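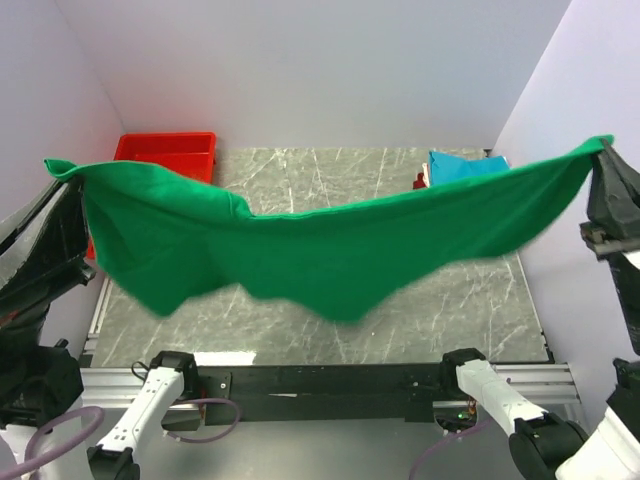

How to compare two sets of gripper jaws on a cloth lift

By Illia Maksymiv
4/6/23

Last updated in October

These are the steps we use when we have to pick between two jaw designs for a two-arm setup. You need both arms calibrated, a cloth large enough to span the gap between them, and a way to log gripper position and motor current. We run ours from a Derkeck controller, but any controller that can replay a saved motion will do.

Pick one cloth and stay with it. A thin cloth hides weak jaws, and a slick one makes every jaw look bad. A plain, bright color against a gray tabletop also makes the edge easier to find in the video later.

1. Park both arms and set the closing force to the lowest value on your list. We started at 17 percent.

2. Lay the cloth flat and close each gripper on an upper corner. Leave a little of the corner sticking out past the jaws. If the tip is buried inside, you won't see it creep.

3. Raise both arms at the same speed until the cloth is off the table. Then move them apart until only a shallow sag is left in the top edge. Stop there. Pulling it dead straight loads the jaws far more than a normal folding job would.

4. Wait for the bottom hem to stop swinging before you start the hold timer. The folds along the bottom can keep moving for a while after the arms stop.

5. Hold, then compare both corners with the first video frame of the hold. Write down left and right separately - one arm is often worse than the other, and an average will hide it.

6. Lower, release, flatten the cloth and repeat. Raise the force one step only after a full set.

Change jaws on both arms together. We tried mixing them, with the Stamilon jaws on one side and the Zupan jaws on the other, and the results were hard to read. When one corner slips, the load shifts on the other one too.

We did 393 lifts per jaw set. Snežana Vlachou repeated part of the run with the left and right jaws swapped and got the same ranking, with the Stamilon jaws slipping less at low force.

Before each set, check that the cables under the arms have enough slack for the full lift. A cable that goes tight near the top will show up in the current log and look like a gripper problem.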